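About Sisov

Sisov records manual tasks so that robots can be trained to repeat them. Our customers build or operate robot arms and need demonstrations of ordinary work: sorting, packing, folding, wiping, opening and closing things. We plan the task, run the sessions, check the recordings and deliver them in a format the customer's training software can read.

We do not build robots and we do not sell models. The company has been set up for one kind of work and has stayed with it.

How a task is demonstrated

There are three usual ways to show a robot what to do. We offer all of them, and most projects use one or two.

Guiding by hand. The operator takes hold of the arm and moves it through the task while the joints are recorded. It suits short motions with a single arm, such as inserting a plug or pressing a switch. It becomes slow and tiring when two arms have to work together.

Remote control. The operator moves a pair of leader arms and the robot follows. Every recording is by definition something the robot can reach and do, which makes this the most direct source of data. It also needs the robot to be present, powered and in good repair for the whole session.

Hand-held grippers. The operator holds one gripper in each hand and performs the task directly at the table. The position of each gripper is tracked, along with its opening, and the result is converted to robot motion afterward. The work goes at close to normal human speed, and the same recordings can be used for more than one type of arm. Most of our sessions are now done this way.

The grippers limit the operator on purpose. There are two fingers on each side and very little feeling in them, so a packet has to be approached from an angle that a robot could also use. New operators tend to reach too steeply and let go too early. A training period of 10 sessions comes before any recording is counted toward a delivery.

Small packets in divided trays are a standard exercise for us. The items are light, they overlap, and the printing on them varies. Upright packets call for a different grip from packets lying in a heap, and one tray can require both.

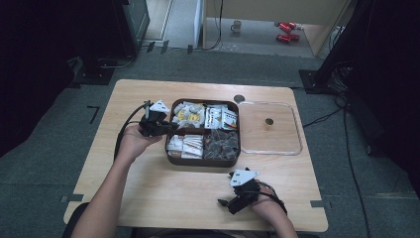
Facilities

We work from a single floor with 9 recording stations. Tables can be exchanged and heights adjusted, and tape marks are used to bring a station back to the same layout after a change. Cable routes are checked at the start of each shift – a cable that pulls on the wrist alters the motion, and the effect is hard to remove later.

Two rooms are kept for remote control work with customer-supplied arms. Customers who send their own hardware should allow a week for mounting and calibration before the first session.

Projects

Aser is our in-house set of tabletop tasks. It covers 74 tasks at present, each with a written procedure, a parts list and a definition of what counts as finished. Customers may order tasks from Aser as they stand or ask for changes in objects, layout or order of steps.

Bastus is our review tool. It plays back the camera views together with the gripper tracks and marks lost tracking, long pauses and dropped items for a reviewer to look at. The decision to keep or reject a recording is made by a person. Failed attempts are kept in a separate folder and delivered on request, as some customers train on recoveries.

Custom tasks are written with the customer. A typical procedure fits on one page. We normally record a trial batch of 40 demonstrations, send it out, and wait for comments before going further. Changes at that point are cheap. Changes after full recording has begun are charged at the session rate.

People

Sisov is run by Lena Wasilewska, who also approves every new task procedure. The recording group is made up of operators and shift leads. Operators are employees, paid by the hour and not by the recording – piece rates produced hurried motions in our early work and were dropped.

A smaller engineering group looks after tracking, calibration and file conversion, and maintains Bastus.

Data and ownership

Recordings made for a custom order belong to the customer. Aser recordings are licensed and may be supplied to more than one customer. Faces and voices are not part of any delivery. Raw files are held until the customer has confirmed receipt, then deleted on the schedule given in the contract.

Contact

For new projects, write to the Sales desk with a short account of the task, the type of arm and gripper you use, and the number of demonstrations you expect to need. Drawings or samples of the objects are useful at this stage. Site visits are possible by appointment, except in July, when the stations are recalibrated.

Page last revised September 21, 2022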